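搜索本站日记 输入关键词 搜索

2024年11月15日 阴，傍晚有小雨

早上

醒得早，天还没亮。暖气片响了一阵，后来就停了，摸上去是温的。躺着想昨天没译完的那一段，想不出头绪，干脆起来烧水。面包只剩两头，切开烤了，抹了房东给的梨酱。这罐酱比上一罐稠，糖放得少，有点酸，我更喜欢这一罐。

吃早饭的时候翻了那本果园手记的复印件。整本将近200页，我现在译到四月的部分。写手记的人没有留下全名，封皮内侧只有一个缩写，字写得很小，往右斜。他（或者她，我到现在也没有确定）每天记的东西差不多：风向、霜、哪一排树开了花、哪一排没有，谁来帮忙，给了多少工钱，午饭吃了什么。偶尔有一句抱怨，多半是抱怨邻居的羊。

译这种东西，难处都在小地方。昨天卡住的那一段是讲嫁接的，原文用了一个当地的词，字面意思是“舌头”。查了两本词典都只说是舌头，后来在一本旧的园艺手册里看到舌接这个说法，才明白是把接穗和砧木各削一个斜面，再各切一道口子，互相插进去。中文里“舌接”是现成的术语，可手记的作者在前面一页还开了个玩笑，说两棵树“伸着舌头见面”，如果这里直接写舌接，前面的玩笑就得跟着调整。我暂时两处都留着铅笔字，等全书译完再定。

另一个麻烦是品种名。手记里反复出现的Phelan梨，果园里一共种了三排，是作者最上心的。这个名字我打算不译，保留原文，第一次出现时加个注。编辑上次来信说希望尽量都有中文名，读者看着顺。我没有同意，也没有反对，回信里只说再想想。给一个梨起中文名，听起来容易，可是起了名字就要用到底，后面还有用它酿酒的、用它做蜜饯的，还有一段写它在地窖里放到来年春天的颜色变化，名字不合适的话，每一页都要碍眼一次。

出门前把阳台上的几盆东西搬进来了。薄荷已经不行了，剪到根，明年看它自己的意思。迷迭香还好。

上午

走路去镇上。Brorkthorpe这个季节人少，主街上有一半的店关到中午才开。邮局开着，排了一会儿队，寄了给母亲的包裹，里面是两条围巾和一包干梨片。窗口的人问里面有没有食品，我说有干果，她又给了我一张单子填。填到“价值”那一栏，我写了20，她看了一眼没说什么，盖了章。

从邮局出来绕到档案室。说是档案室，其实就是旧小学的一间教室，黑板还在，讲台上放着登记簿。我要看的那批果园账册放在最里面的柜子里，上次来的时候看到第三册，今天接着看第四册。账册和手记是同一个果园的，年份有重叠，用来对照很有用。手记里说某年秋天“卖得不错”，账册上就有具体的数。那一年装箱的总数写的是2413，旁边画了一道粗线，大概记账的人自己也高兴。手记里对应的那天只有一句话：“今天最后一车走了，腿疼。”

我把这一条抄在卡片上，想在译后记里用。译后记还没动笔，编辑也没有催，但我心里一直记着要写。想写的有三件事，一是果园在哪里，现在是什么样子；二是手记的纸和字；三是那些没有查出来的词。第一件事我其实去看过，春天去的，那块地现在是一片草场，靠墙还有几棵老树，没有人能说清是不是梨。树皮裂成小方块，看着像梨，可是那天没有花。明年四月应该再去一趟。

账册里夹着一张收据，是从Grarkico苗圃买砧木的，字迹已经很淡，日期只剩下月份能认。手记里提到过这家苗圃两次，一次说他们的苗好，一次说他们送货晚了，耽误了一个星期，根都干了，泡了一夜才敢种。收据上的数量和手记里说的对不上，少了5棵。可能是另开了单子，也可能是作者记错了，我在卡片上打了个问号。这种问号现在已经攒了一小叠，用橡皮筋捆着。

快到中午的时候Sajib Bandara也来了。他在查当地水渠的历史，和我用同一张长桌，平时各看各的，很少说话。今天他倒主动问我，手记里有没有写过浇水的事。我翻了翻笔记，告诉他有一处，写的是夏天旱，作者夜里去开水闸，和下游的人吵了一架，第二天又送了一篮早熟的果子过去。他把那一段抄了下来，问了页码，说他那边的材料里有一份投诉信，时间也许能对上。他说要是对上了就把信的复印件给我一份。

我们一起在外面的长凳上吃了午饭。他带的是米饭和扁豆，装在一个旧饼干盒里，分了我一勺酸辣的腌菜，很咸，很好吃。我问他怎么做，他说用的是青柠，盐腌过以后晒，这里的太阳不够，只好放在窗台上慢慢来，要等很久。我给了他一个梨。他说太硬了，我说要放几天，放到把柄旁边按下去有一点软再吃。他把梨放进外套口袋里，走的时候口袋鼓着一块。

聊到水渠，他讲得比平时多。他说老渠的走向和现在的路基本重合，修路的时候直接盖在上面了，所以下大雨的时候主街有一段总是积水。我以前一直以为是下水道堵了。他还说手记里的那道水闸，位置应该在磨坊下面，现在那里只剩一截石头砌的槽，长满了苔。我说下次想去看看，他说不用下次，从我回家的路上拐一下就能到。

所以回来的时候拐了一下。石槽是在的，比我想的窄，一步就能跨过去。水很浅，底下全是叶子。夜里一个人走到那里去开闸，从果园过来要翻一道坡，要是没有月亮，想必不好走。手记里没有写带没带灯。我站了一会儿，记下从坡顶到石槽走路要用多久，回来补在注释的草稿里。有了这一趟，那句“下去开了水”我知道该怎么译了，之前译成“去开了水”，少了一个“下”字，坡就没有了。

下午

到了工作的地方，先回信。编辑的信有两封，一封问进度，一封转来设计的封面草稿，封面上画的是苹果。我回信说书里种的主要是梨，请设计的人再看一下。语气写得尽量客气，改了两遍。另一封就照实说，译到四月，剩下的部分年底以前给不出来，开春可以。

然后开始干正事，把上午抄的卡片录进去，按日期排好，和译稿对。对的时候发现自己有一处把“箱”和“筐”弄混了。原文是两个不同的词，箱是发货用的，带盖，筐是园子里摘果子用的。账册里只记箱，手记里两个都有。以前的译稿里统统写成了筐，今天从头到尾查了一遍，该改的都改了。这种活不费脑子，费眼睛，做到后来看什么字都像要改。

中间起来倒了一次茶，吃了两块饼干。茶放久了，苦。
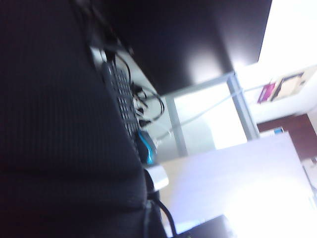
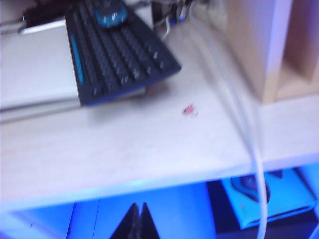
四月的那几页

今天译完的是四月里连着的几天，写的是倒春寒。这几天的记录比别处长，字也乱，有一页上有一圈水渍，大概是杯子底印的。先是说傍晚天空太干净，风停了，心里不踏实。接着是夜里起来几次看温度计，叫醒了帮工，在树行之间点火堆，烧湿草，让烟贴着地走。后面一段只有几个词，没有句子：“凌晨，北边，白了。”再往后是第二天早上，一排一排地去看花，把花剥开，看里面的芯子是绿的还是黑的。

原文在这里很平，一个形容词都没有。我第一稿译得太用力，加了“焦急地”“沉重地”，今天全删掉了。删完以后读了一遍，好多了。唯一犹豫的是“白了”两个字，原文的词既可以指霜，也可以指天亮。按时间看，两个都说得通。中文的“白了”正好也有这两层意思，算是运气，不用选。

烧湿草的办法，手记里写得很细，草要割下来堆两天，上面压一层土，火从背风的一头点。还提到有一堆烧得太旺，把靠边的一棵Phelan的枝子燎了，作者说“救了邻居，烫了自己家的”。这句我很喜欢，译成中文也不别扭，只是“邻居”在这里指的是旁边的树，怕读者以为是隔壁的人家，因为前面总在骂邻居的羊。想了半天，改成“救了旁边的，烫了自己”。丢了一点意思，可是清楚。晚上再看，又觉得还是原来那个好。先这样放着。

那年的收成，账册上有，比前一年少了一大截，具体的我还没有抄，下次去抄。手记里从四月往后有好些天是空的，只有日期，没有字。空的页我也打算照样印出来，日期后面什么都不放。这件事要跟编辑商量，多出来的几页纸是要钱的。

后面还有一小段讲授粉。花少，蜂也少，作者用兔毛扎的小刷子自己去刷，从一棵刷到另一棵，刷了一整个上午，脖子僵了，下午躺在草上起不来。段末记的是午饭：冷的土豆，盐，一个鸡蛋。他几乎每天都记午饭，遇到高兴的日子反而不记。我把前后几个月的午饭排在一起看过，能看出哪段时间手头紧，鸡蛋少了，后来干脆只写“照旧”。

晚上

傍晚下了点雨，回来的路上把围巾顶在头上。做了洋葱汤，洋葱切得粗，炒得不够久，颜色浅。就着汤吃了早上剩的面包头，又煮了两个鸡蛋，大概是受了手记的影响。

给母亲打了电话，说包裹寄出去了。她问围巾什么颜色，我说一条灰的一条绿的。她说绿的给姨妈。又问书什么时候出，我说明年。她说去年你也说明年。后来讲到老家院子里那棵梨树，我都忘了有这么一棵，她说早就不结果了，春天还是开花，开得很满，掉下来的花瓣堵了排水口，每年都要掏。我问是谁种的，她说是我外公从别人家要来的枝子，接在一棵野的上面。我问怎么接的，她说不记得了，只记得外面缠了布条，糊了泥，不许小孩碰。

挂了电话把这段也写在卡片上，和书没有关系，放在单独的一叠里。

睡前看了几页Drenudano的游记，是从档案室旁边那个换书的架子上拿的，讲坐慢车沿着那条山谷走。写得一般，路上遇到的人都太会说话。不过里面有一段讲车站旁边的果摊，说卖梨的人把每个梨的柄上都蘸了红蜡，防止失水。手记里也有这么一句，“蘸了柄”，我一直没弄懂蘸的是什么，还在旁边画过问号。起来把那张卡片找出来，写上“蜡？”，压在台灯底下。

明天要做的：买洋葱，买灯泡（走廊的）；第四册账册后半本；给编辑写空白页的事；还Sajib的铅笔，今天不小心装进我的笔袋里带回来了。

外面雨停了，檐沟还在滴水。

分享 5　评论 20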